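Notes for the casting and mold-making talk, 5 February 2021

Slide 1. Say hi, check the mic, ask who has poured resin before. If most hands go up, skip the safety bit and go straight to molds.

Slide 2.

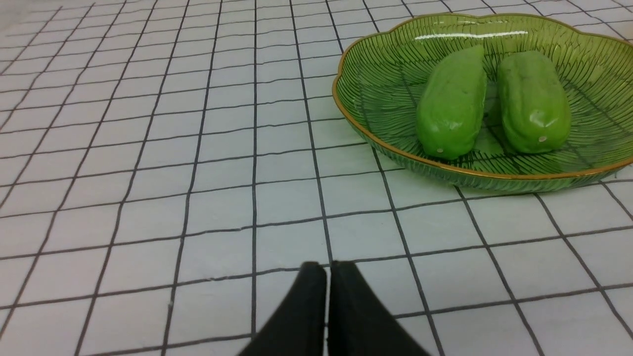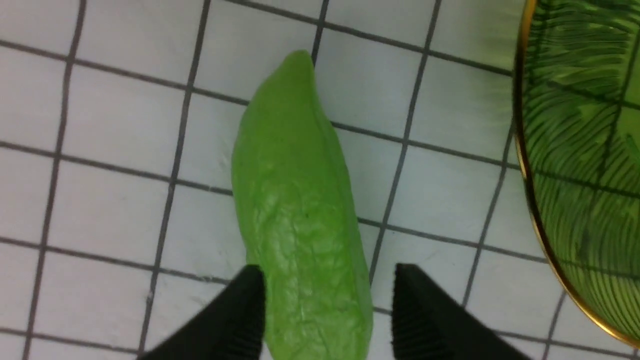
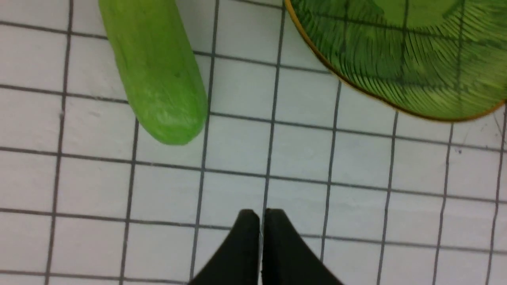
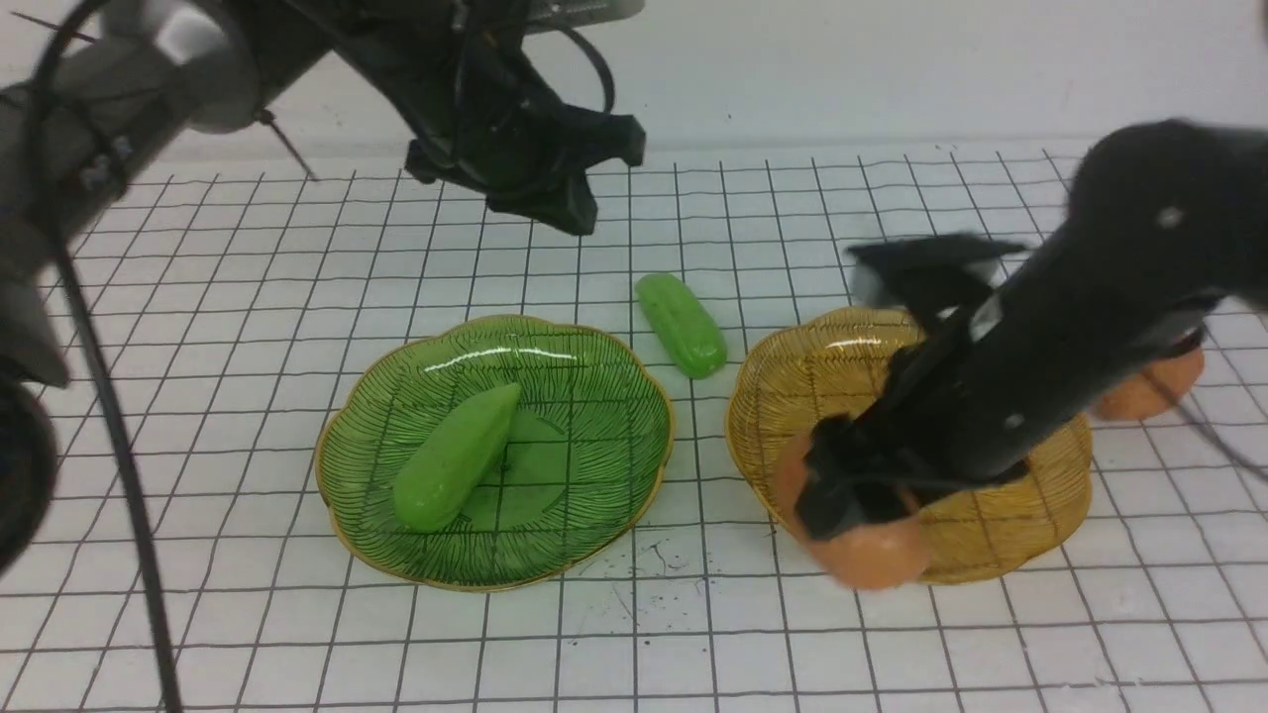
Green shapes on a white grid.

Slide 3. Okay, so I came to mold making from the sculpting side, and I was terrible at it. I'd spend weeks on a clay head and then wreck it in an afternoon! My first job at Grimareo was a creature bust with big curly horns, and I made a one-piece mold of it. (Pause. The mold makers will groan.) Both horns snapped. I still have one on my desk.

Slide 4. Where to put the parting line. Pass the Hutsuliak sample around now, both halves, and ask for it back before the break. Talk about following the high points, hiding the seam behind the ear, and why I draw the line on the clay with a soft pencil first. Go slow on this one – last time I rushed it and got the same question over and over.

Slide 5. Silicone. Thin coat first, brushed into every wrinkle, then let it get tacky before the next. I used to dump it all on at once and I had bubbles in every nostril.

Slide 6. The Civuddale job. We poured 362 scales for one costume, all from the same 2 molds, and by October the edges were tearing. Show the torn corner. I'd make a spare from the start now, while the master is still clean.

Slide 7. Plaster jackets. Keep them lighter than you think you need. Mention the Gatlow one I couldn't lift off the bench.

Slide 8. Cleaning up the cast. Sand wet, wear the mask, and don't prime until the release agent is washed off. Dish soap and an old toothbrush are fine.

If there's time, do the little pour with the leftover resin. If not, go to questions and put the supply list back on screen.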